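Re: [kitchen-list] rice cooker steamer baskets, which one fits?

Fri, 2 Nov 2018, Gough wrote:
> Picked up a used cooker in May, no basket with it. Do the
> white plastic-looking ones sit on any rim? And does the
> inner lid plate come out for washing?

Quick one, on my way out. Baskets go by rim size, not by maker. Measure across the top of the inner pot, then across the basket lip. Shallow ones are fine for dumplings, no good for corn.
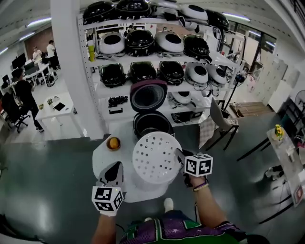
White steamer basket, round, holes across the bottom. Open cooker on the table.

As for the plate, depends on the model. On most of mine it pulls off by the knob in the middle. Pull strait toward you, don't twist. Soapy water, old toothbrush for the little holes, dry it before it goes back. Wipe the gasket too, thats where the smell lives. 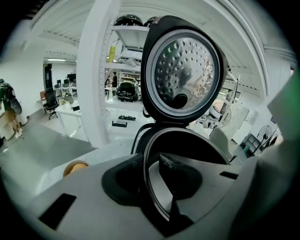

Colin Sowerby
List moderator, Stusell

Forgot to say, I have a spare basket, 65 cents postage short of free. Mail me off list if you want it. Need the pot measurement first.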